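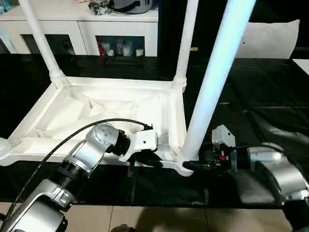 Pludside, January

imtiaz_b
Got a white plastic chair flipped over on the table, legs up. Skeretti's page says the legs push in by hand and hold 16 stone. I don't buy either claim. Anyone glued theirs?

danard40
No glue. The ribs underneath do the work. Mine's fine after 3 winters.

imtiaz_b
Ribs stiffen the seat – they don't stop a leg wobbling at the collar.

Iresha Miah
Agree with Imtiaz. Glue it and you can't replace a leg, though. I'd try a rubber mallet first.

danard40
Mallet cracked my neighbor's. Hands only.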